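Plirkdale Fluffy Papasan Chair by Paltell

Print | E-mail this page

July 2, 2024

I'll start with the part most of you scrolled down for: yes, I like it, and yes, I would buy it again, but probably not at full price. The Plirkdale is $200 on the Paltell site, and I got mine during a sale that knocked it down by $53, so keep that in mind when I sound generous.

We needed somewhere soft to sit in our shared space in Vallejo. It's a big open room where people come and go all day, and the seating was mostly stools and benches (fine for ten minutes, terrible for an afternoon!). I wanted a chair you could fall into. Valentin Radu wanted one that wouldn't take up half the floor. The Plirkdale was the only one we both circled, so that was that.

Delivery took 14 days, which felt long when I was checking the tracking every morning. Putting it together was easy enough. The base screws together, the seat straps down, and then you wrestle the cushion into place. The instructions are one sheet with tiny drawings, and step four is printed sideways for some reason. I did it by myself with the little wrench they give you and only had to undo one bolt. 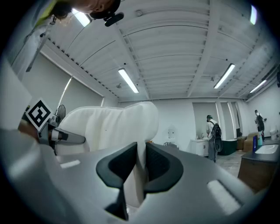

Color was the thing I worried about most. Paltell calls it "cloud" and the photos on their site lean a bit cream, so I was ready for something yellowish. It came out of the box properly white, and I can judge that pretty well in here, with fluorescent tubes across the ceiling and pale daylight coming through the long row of blinds. Every crumb shows, too. For small marks I use a white cloth with a dab of dish soap, rung out hard at the sink, and then I brush the fluff back up with my fingers while it's still a little damp. A colored rag seems like asking for trouble on this fabric. Drying goes faster if you aim a fan at it – I give it the pedestal one and come back after lunch.

Now, comfort. The back is round and padded, and it really does hold you. I'm short and can get both feet up in it and still have room for a book and a snack. Sebastian Căpraru is a lot taller and says the edge hits him behind the knees, and he ends up sitting sort of sideways with one leg over the rim. He still takes it whenever I get up, so make of that what you will.

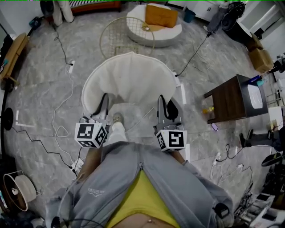 The Plirkdale on our gray tile, with the round cushion seat and tan pillow farther back.

A few complaints. The feet came with these flimsy stick-on pads, and two of them peeled off the first week, so the chair skated on the tile until I bought better ones. The fluff sheds at first, mostly on dark pants (sorry, everybody). And the cover does not come off! For a white chair that's a strange decision, and it's the main reason I'm knocking off a star.

I also tried the Terkberg version in a store before ordering. It's $80 cheaper and the frame felt fine, but the cushion was thin and I could feel the rim right away. If you only need something for a corner, go for it. For sitting in every day I'd spend the extra.

Four stars out of five. If they ever sell a washable cover separately, I'll order two.

Print | E-mail this page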